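Warkik Awards Speeches

README, last updated in September

Warkik Awards Speeches is a text collection of acceptance speeches from small film and television award shows. It holds 500 speeches in plain text, one file per speech, with a table that lists the show, the category, the type of winner and the language. The large televised ceremonies are left out. Transcripts of those are easy to find, and most of the questions we get are about regional festivals, student film nights and craft guild dinners.

The collection is kept by Chiến Đinh and Mathias Hollenstein. Chiến does the transcripts and the table. Mathias does the rights paperwork and the releases.
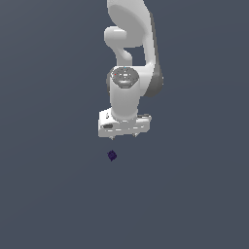
Image: Rasent render library

What is in the folder

speeches/ - the speech files, UTF-8, one paragraph per line
table.csv - one row per speech
shows.csv - one row per award show, 41 rows
notes/ - transcriber notes, where there are any
CHANGES - what changed in each release
LICENSE - terms of use

Columns in table.csv

speech_id: matches the file name without the extension
show_id: matches a row in shows.csv
category: the award category as printed in the program, not translated
winner_type: person, group, or accepted on behalf of
language: main language of the speech
mixed: yes if the speaker changes language for more than one full sentence
cut_off: yes if music or a host ended the speech before the speaker did
seconds: length from first word to last word, applause included

The cut_off column is the one people write to us about. We mark yes only when the recording makes it plain. A speaker who says "they're telling me to stop" and then finishes a sentence is marked no. In release 6 and earlier these were marked yes, so do not compare counts across releases without reading CHANGES first.

How the speeches were picked

We asked the organizers of each show for recordings and permission. Shows that agreed sent whatever they had, and coverage is uneven as a result. The Goma Short Film Night is there almost complete, with every category. The Nghiêm Prize sent acting and directing only. A few shows gave us a single year.

Speeches shorter than 10 seconds were dropped. Most of those were a thank you and nothing else. Speeches given by video message were kept if they were played in the room. 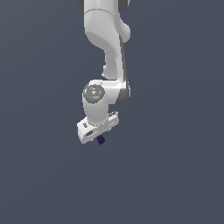 Transcripts were typed by hand from the recordings. A second person listened to each one and fixed errors. Names of family members who are not public figures were replaced with [NAME], and names of children were always replaced. Names of directors, producers, agents and crew were left in, because thanking them is a large part of what these speeches do. Laughter and applause are marked in square brackets when they interrupt the speaker. Filler words were kept.

Known problems

- Speeches in English make up well over half of the collection.
- Makeup, sound and costume awards are thin. Many shows hand these out before the cameras are turned on.
- Seven files have gaps where the microphone failed. They are marked [LOST] in the text and listed in notes/gaps.txt.
- The seconds column is less reliable for group winners, where it is hard to say when the last speaker has finished.
- Song lyrics quoted by winners were removed and replaced with [LYRIC].

Good uses and bad uses

The collection works well for studying how people give thanks in public, how speech length changes by category, or who gets played off the stage. It has also been used in screenwriting classes.

Please don't use it to guess who will win future awards. Losing nominees are not in the table and the shows are too different from each other. The terms in LICENSE also rule out making synthetic voices of the speakers. We do not share the audio. 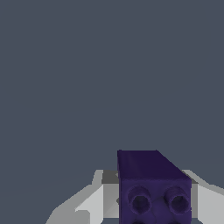 Dark purple block, simulated view.

Removing a speech

A speaker or an organizer can ask for a speech to be taken out at any time. Send the speech_id to Mathias, or the show and category if you don't have the id. The file is removed in the next release and the id is not used again, so gaps in the numbering are normal.

Citing

Đinh, C. and Hollenstein, M. Warkik Awards Speeches, release 7. Give the release number, as counts differ between releases.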